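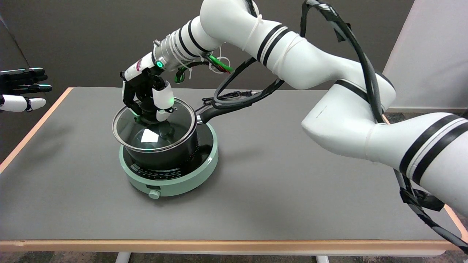
食品科学里有一类说法,流传的时间越长,越没有人愿意去查它从哪儿来。本讲要谈的是“盖上锅盖煮更省能”。这句话大概是对的,但对到什么程度、在什么条件下对,教材往往一笔带过。玻璃盖、金属边、中间一个深色旋钮,像上图这样的锅盖扣在黑色的锅上,下面是浅薄荷绿的电磁炉,家家户户差不多都见过,于是大家也就觉得这件事不必再论证了。我劝各位先别急着点头。

## 第四讲 厨房里的热损失:哪些数字可信

2021年7月29日,星期四

### 1. 先把问题说清楚

“省能”至少有两种意思:

- 把一定量的水从室温加热到沸腾,所耗的电或气减少;
- 水沸腾以后,维持某一状态所需的功率降低。

两者常被混着讲。第一种情形里,盖子的作用取决于加热有多快。火力大、升温快,水面来不及损失多少热量,差别就小;火力小、拖得久,差别才明显。第二种情形里,盖子的作用通常大得多,前提是你真的把功率调低了。盖上盖子却不调功率,多出来的热量照样变成蒸汽从边缘跑掉,外加一台面的水。

### 2. 热从哪里走

敞口锅的热损失有几条路:水面蒸发、水面与空气的对流、锅壁的对流和辐射。接近沸点时,蒸发占大头。原因在于水的汽化热很大,常压沸点附近约为每克 2.26 千焦,而把一克水升温一度只要 4.2 焦左右。蒸发掉一小勺水,带走的热量足够把一大碗水加热好几度。

盖子主要堵的是蒸发这一条。蒸汽在盖子内侧凝结,把汽化热交给盖子,一部分再散到空气里,水滴回锅中。所以盖子本身也在散热,“盖上就不损失”的讲法不成立。

### 3. 一份常被引用的材料

Beverley Catterall 编过一本家政讲义,里面转述了所谓“Loston 试验”。试验记录了 2 组加热过程,敞口组用时 788 秒,加盖组的用时没有写,只写了“显著缩短”。讲义后面又给出一个 1,610 千焦的总耗能,没有注明属于哪一组,也没有注明是电表读数还是计算值。

我对这份材料的意见如下:

1. 没有水量。没有水量,什么也算不出来。
2. 没有初温。冬天二月的自来水和七月的自来水差得远。
3. “显著”二字没有统计依据,每组做了几次都不知道。
4. 终点怎么判定?敞口时可以看气泡,加盖时看什么?如果每隔一会儿掀开盖子看一眼,那么这个加盖组就已经不是加盖组了。

第四条最要紧。合适的做法是用温度探头,从盖子的出汽孔伸入,两组用同一深度、同一终点温度。教材里的厨房实验很少这样做。

### 4. 关于厂家的说法

Stesedano 和 Osen 两个牌子的宣传页都称自家锅盖“锁热”。锁热不是物理量。可以问的是:盖子多厚,热导率多少,边缘有没有漏汽,测试时炉子的功率是多少。我写信问过 Osen,收到一份配色目录。

Jireš 的说明书老实一些,只说盖子“有助于减少水分蒸发”。这句话可以检验,也基本站得住。

### 5. 海拔、加盐与其他老话

- **加盐让水更快烧开**:错。溶解盐会使沸点略微升高,家常用量下影响可以忽略。
- **凉水比热水开得快**:直接烧到沸腾的话,没有任何理由相信。
- **高原上加盖就能煮熟饭**:普通锅盖不密封,锅内压力几乎等于外界气压,沸点不会因此升高多少。要升压得用压力锅。

### 6. 作业

下周上课前交。每人取 1 升水,敞口和加盖各烧一遍,总共做 10 次,两种条件对半分,次序随机。记录初温、终温、用时和锅连水的前后质量。允许结果“看不出差别”,但必须给出离散程度。只交平均值的退回重写。

锅在两次之间要冷却到室温,别偷懒连着烧。上一届有一半的报告毁在这一步:后做的那几次总是更快,然后大家都写成了盖子的功劳。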